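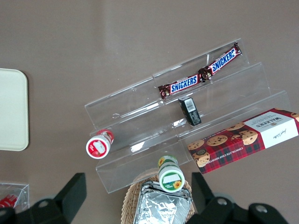

The Indley Snack Shelf is a student robotics competition held once a year at Indley, a technical college with two teaching buildings and one good loading dock. Teams program a robot arm to serve goods from a small shop display to a customer, who is represented by a tray. It is open to second-year students of the automation course and, in theory, to anyone else who asks. The competition is known locally as the Shelf, and its participants as shelvers, a name they did not choose.

History

The Shelf grew out of a class exercise in which students had to move wooden blocks from one square to another. The blocks were identical and the squares were painted, and by the end of the term most groups had stopped looking at the robot while it worked. A course review in July recommended "objects with more personality." The teaching staff took this to mean groceries.

The first edition used whatever the campus shop was willing to part with, and was won by the only team whose arm moved at all. Later editions brought in a written rulebook, which began as a single page and now has 257 numbered clauses. A good many of them concern chocolate. The final is held on 17th October, a date fixed in the rulebook and moved only once, for a burst pipe.

Format

Each team has 20 minutes on the table, including setup. During that time the arm must fill as many orders as it can from a list handed over at the start. An order names the goods and where they are to go, usually the tray. Orders are worded the way a customer might word them, so a team may be asked for "something sweet and a sandwich" and left to work out the details. Arguments over whether shortbread is sweet enough have been settled by clause.

Teams have up to 4 members. One of them is the designated stopper, who stands by the emergency button and may not touch the keyboard. The post is considered dull until it isn't.

Goods

The stock changes from year to year but keeps to a few broad kinds. Boxes are regarded as the easy points: they have flat sides and hold their shape, and a carton of Walkers shortbread will put up with a good deal of poor planning. Chocolate bars come next. A Snickers has a body the fingers can close on and shiny crimped ends that they should leave alone, and when two are laid end to end many programs take them for one very long Snickers and grip the middle, where there isn't any.

Small bottles are worth more when lying on their sides. Clear plastic causes trouble of its own, as the stepped display stand is transparent and throws back glare. More than one team has tuned its vision software for weeks only to have it report a confident grasp on a reflection.

The wrapped sandwich is the highest-scoring item and the cause of most of the shouting. It is soft, it has no reliable corners, and the film around it creases differently every time it is handled. Too light a grip and the sandwich turns in the fingers. Too firm and the lower end narrows, while the fillings begin looking for a way out.
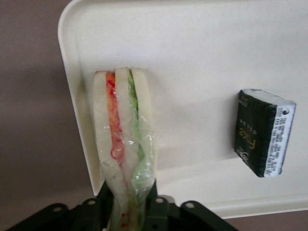

The rulebook allows a sandwich to be "somewhat compressed" on arrival, and judges carry an uncompressed one for comparison. It is seldom uncompressed by evening - judging runs through the dinner hour.

Scoring

Up to 5 points are given for each item delivered, with deductions for drops, dents and wrong goods. An item placed on the tray but hanging over the rim earns half. No points are awarded for speed alone, a change made after the year the arm known as Flimitz served an entire order onto the floor with remarkable efficiency.

Notable entries

Flimitz remains the best known machine in the history of the event, though it never finished higher than third. Its successor, Honard, was built with much the same parts and the opposite temperament. It paused before every grasp, sometimes for over a minute, and won with a total that would have been embarrassing in any other year.

Güneş, entered by a team of exchange students, was the first to look at each item from two sides before picking it up. The method has been copied by nearly every team since, usually with a note in the report saying that it was arrived at independently.

Reception

The college counts the Shelf toward the practical grade, and reports tend to be longer on excuses than on code. The student paper covers the final each year and has twice printed the wrong winner. Leftover goods go to the teams, apart from the sandwiches.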